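Chapter 7
Inspection and Replacement of Gripping Surfaces

Keabetswe Hendricks and Jinfeng Lei

After this chapter the reader should be able to write a short inspection rule for a gripping tool, to name the person who may take a tool out of service, and to record a replaced part so that a colleague can understand the record later.

7.1 Why the rule comes before the tool

In the previous chapter we spoke about the limits of force and speed. Those limits are measured one time, when the tool is new, and afterwards people trust them. But the part of a gripper which touches the object does not stay new. Rubber becomes smooth, then it tears, and the holding force that was written in the first report no longer describes the tool that is on the table.

Many workshops have good rules for the arm and the controller and no rule at all for the pads. This was the case at Calis, where the authors worked with Blandine Tessier on a written procedure. The first version had eight pages and was not read. The second version had two pages, and it was kept beside the tools. We use the second version in this chapter, with small changes.

The same procedure is applied to powered grippers and to those held in the hand. A hand-held tool is often treated with less care, as it has no motor that could hurt someone. For the quality of the work this makes little difference — a worn pad on a hand-held tool spoils the result in the same way.

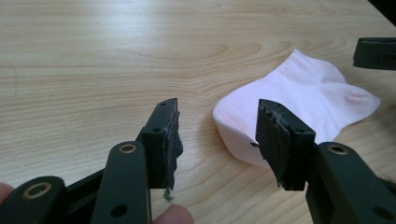
When should a gripping pad be replaced?

A pad should be replaced when its edge has begun to peel or when pieces of the surface are torn, even if the tool can still lift the object. The decision is taken on the state of the pad, and a successful lift is not accepted as proof.

7.2 Terms used in this chapter

Pad: the soft layer fixed to the inner side of a finger tip.
Pair: the two pads of one tool. They are always changed together, so that both sides have the same age.
Loose matter: threads, fibres or pieces of rubber that hang from the tool. Loose matter is removed before work starts, and it is written in the log.
Responsible person: the person named in the log who may stop the use of a tool. At Calis this was Custódio Simões, and in his absence the shift leader.

7.3 The basic inspection

The inspection is done before each work period, in good light, with the fingers fully open. The inspector looks first at the pads, then at the screws of the tip, and last at the joints of the linkage. He or she signs the log also when nothing was found. An empty line in the log must be read as an inspection that was not done.

Soft objects such as socks and towels ask for special attention. Cloth can be caught by a torn edge, and then the tool seems to hold better than it really does. We return to this question in section 7.5, together with the test method used at Beltcombe.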